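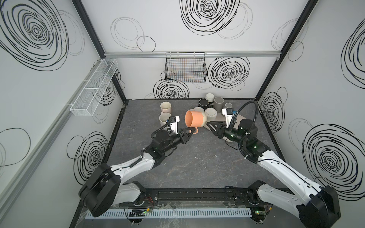

Setting up the Clendska two-arm kit to sort your mugs

The Clendska is sold by Bondel as a benchtop pair of arms that learns from being shown. We have had one on the bench since June. What follows is the mug routine, which the manual covers in a paragraph and a drawing of a teapot.

Step 1. Bolt both arms to the front rail before you plug anything in. The kit has 88 screws and uses fewer. Keep the rest in a tin and try not to think about them.

Step 2. Run the wrist camera check with a mug in the jaws. Take it by the handle, fingers either side, mouth towards the lens. Speckled glaze is a good test of focus: if the dots inside look like porridge, turn the lens ring a little and look again.

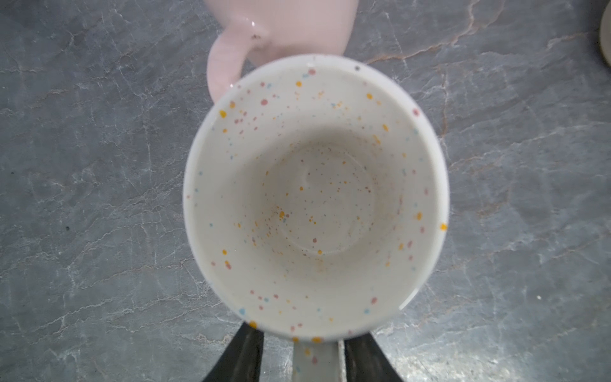 Can I use my own mugs?
Any mug with a handle the fingers can get round will do. Bondel will sell you a set, at a price that suggests they come with the tea.

Step 3. Put down a tray and teach the drop. Drive the arm until the mug is over the tray, save the point, then lower it slowly and save again. Lærke Ragnarsson, who wrote our settings file, keeps the speed at 10 per cent for this part. I used 400 millimetres a second once and now own fewer mugs.
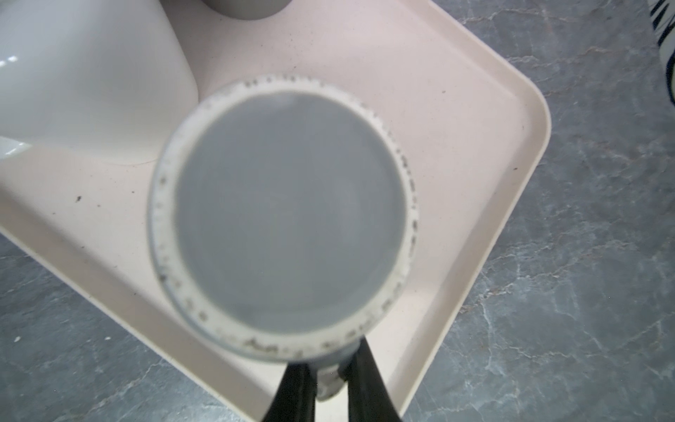 Save a third point well above the second, or the arm will leave by the shortest route, through whatever you put down last. The software calls this a "retreat". It has a tick box, and the tick box is off by default.

Step 4. Switch on the second arm. Give each one its own side of the table and a shared strip in the middle, then record at least 7 runs — more if your mugs vary much in shape. Crowded trays take longest to learn.
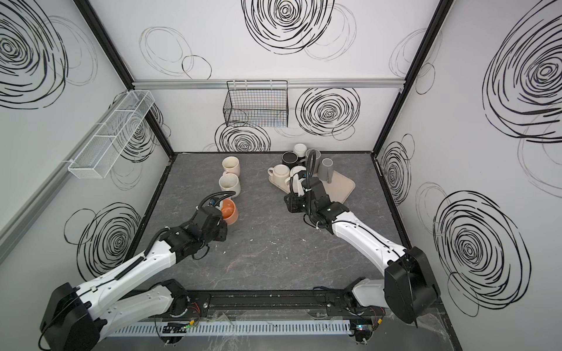
Both arms at work among the mugs, tray on the right.

Step 5. Save the routine under a name you'll recognise. Ours is called "mugs_final_new_2", and there is no "mugs_final_new_1".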